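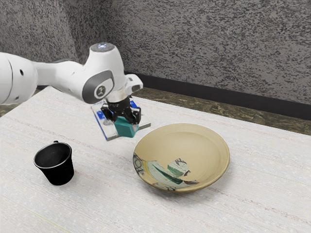
Teal block held over the clear plate

Derating for conductors in a covered wireway

Posted by Clyde Mbeki

I have a run of metal wireway along the back wall of a small shop in Clurkby. It carries 4 motor circuits and 2 control circuits, all copper, 75 C insulation. The owner now wants a solid cover fitted because of dust. My question is whether the cover changes the ampacity adjustment, and whether I need to count the control wires. The trough is nowhere near full. Ambient near the ceiling in August gets high enough that I am already applying a temperature correction.

Noel Ignacio

Check first that you have wireway and not ladder or ventilated tray, as the two are handled under separate rules. Wireway is made to have a cover, and the usual limits assume one. If it was run open until now, it was not being used as listed – fit the cover supplied for that series.

For metal wireway, the adjustment factors apply only when more than 30 current-carrying conductors share a cross section. Control conductors used only for starting duty are normally left out of that count. The fill limit is separate: 20 percent of the interior cross section at any point, all conductors included.
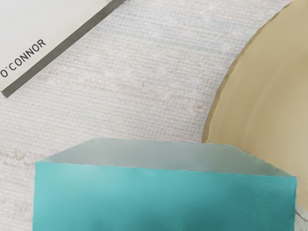 The temperature correction stays regardless of the count. Work from the insulation rating of the wire, then check the result against the terminal rating at each end. If the starters are marked 60 C, that column is your ceiling no matter what the wire is good for. Splices and taps are allowed inside, but they must remain accessible, and the fill at that point must not exceed 75 percent.

Olholm

Agree with the above. Also bond the sections across any painted joints. I had 3 loose couplings on a job like this.

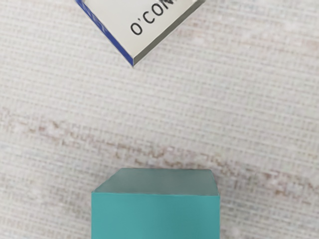
White block with lettering and a blue edge

Naidu

Just go up one wire size and forget the tables. Works for me.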